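Notes on cleaning and maintaining stainless steel sinks, taps and drains. Covers grades 304 and 316 in domestic kitchens and laundries. Composite and enamelled sinks need different treatment and are left out.

## Routine cleaning

Wipe the bowl with a few drops of dishwashing liquid on a microfibre cloth, working along the grain of the steel. Rinse with clean water, then dry with a tea towel. Most of the dull film people complain about is mineral residue from water left to evaporate, and drying removes the cause.

Bicarb soda on a damp cloth handles light staining. Use it as a paste:

- 2 parts bicarb to one part water by volume
- spread thinly and leave for 13 minutes
- rub with the grain, rinse, dry

Do not leave steel wool sitting in the bowl. Fragments of carbon steel lodge in the surface and rust, and the resulting brown specks are often mistaken for corrosion of the sink itself. If specks are already present, they usually come off with the paste and a nylon pad. Green kitchen scourers leave visible scratches on a satin finish and ruin a mirror one.

## Hard water scale

Scale collects in three places: the base of the tap, the rim of the waste, and the aerator. White vinegar is adequate for all three. Soak a strip of paper towel, wrap it around the base of the tap and leave it until the deposit softens, checking the finish from time to time. Rinse well. Chrome tolerates this, but brushed brass and matte black coatings often do not, and the tap maker's instructions take precedence.

Aerators unscrew by hand or with a cloth-wrapped spanner. Note the order of the parts before taking them apart. A typical insert has a rubber washer, a plastic flow restrictor and one or more fine screens. Soak the screens in vinegar, brush them with an old toothbrush and flush from the reverse side. Refit the washer flat. A washer with a twist in it will spray sideways at full flow. 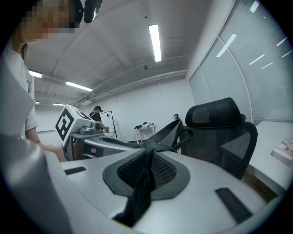 Can vinegar and bleach be used one after the other on the same sink?

Only with a thorough rinse in between, and preferably on different days. The two react to release chlorine gas, and residue held in the trap or overflow is enough to cause trouble. Bleach is a poor choice on stainless steel in any case, as chlorides attack the protective oxide layer and cause pitting.

## Slow drains

Start with the strainer and the crosspiece under it, where hair, rice and vegetable peelings catch. If the water still drains slowly, clear the trap.

1. Put a bucket under the trap and turn off the dishwasher if it shares the waste.
2. Loosen both slip nuts by hand. Use multigrips only if they will not move, and pad the jaws.
3. Lower the trap level, then tip it into the bucket.
4. Scrub the inside with a bottle brush and hot soapy water. Do this in the laundry tub, as the sink above is now open to the cupboard.
5. Check the tapered washers. Replace any that are flattened or split.
6. Refit, hand tighten, and run the tap at full flow with a dry sheet of newspaper underneath. Drips show up on the paper long before they can be seen on the pipe.

Chemical drain openers are not recommended ahead of this job. Whatever fails to clear the blockage remains in the trap and ends up in the bucket, or on the hands of the person holding it.

Alterations to the waste pipe itself are work for a licensed plumber. Rules on what a householder may do vary between states.

## Odour from the overflow

An overflow channel is seldom flushed in normal use. Plug the waste, fill the bowl with hot tap water and a little dishwashing liquid, and let the level run into the overflow for a minute or so. A narrow flexible brush reaches the first bend. The Hollenstein bottle-neck brush fits the older Ilwood bowls – it is too wide for the current slotted pattern.

## Sealant around the rim

Failed silicone shows as black spotting or a lifted edge. Surface mould can be scrubbed off, but spotting within the bead means the bead has to come out. Cut both sides with a sharp blade, pull the strip, and remove the remainder with a plastic scraper. Degrease with methylated spirits, keeping flames and pilot lights well away, and let it dry. Apply a neutral-cure sanitary grade. Acetic-cure types can stain natural stone benchtops.

Allow the full curing time on the cartridge before the sink is used. In a cold, damp kitchen in July this can be considerably longer than the skin time suggests.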